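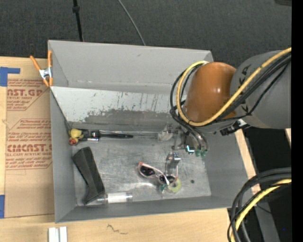
Gray bin, clamp at the upper left corner, acrylic sheet down the left side.

Progress note, Geum bin refit, for Nam-gil Yeom

Status: behind, not badly. Sloping panel is worn thru, white finish rubbed off along the lower part, brownish scratches too. Floor scuffed too. Want to reline both before spring.

Sheet is cell-cast acrylic, paper still on. Not cut yet, Bo-ram has the template. 2 bins of 7 measured so far.

Spent to date: 1,396 of the November money. No extra ask.

Next: cut, dry fit, then send Sun-ja Ryu the recipts.

- Dong-geon Ko

Filed under: Workshop Updates

Recent
Nudanar shelving, closing report
Sanix bench order

Contact the Geum office | Back to top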